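Home Stories Makers Food Subscribe
KITCHEN & PANTRY

The tub that outlasts the fridge

Regula Lanz has been buying second-hand food containers for 8 years. Her collection fills a hall cupboard in Trondach and stands at 86 pieces, most of them plastic, nearly all with a lid that fits.

She started after her mother's house was cleared. The good china went to cousins. Lanz took the leftovers tubs, and found she used them every day.

Her favourites were made by Boller, a family moulding shop in Zalbridge that closed its doors one May. Former toolmaker Regula Schnyder remembers the colour trials. "We mixed 200 test batches for one green," she says. "The boss wanted it to look like a gooseberry."

Shallow tubs are the ones Lanz reaches for most. Soup cools faster in them, they stack well in the freezer, and rounded corners are easier to wipe out.

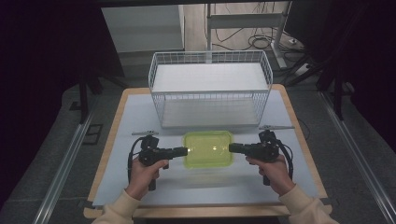
Finding a lid

Lids warp before bases do. Lanz takes a base along to the op shop and tries every lid in the bin. She pays 2 dollars at most, and leaves anything that smells of curry.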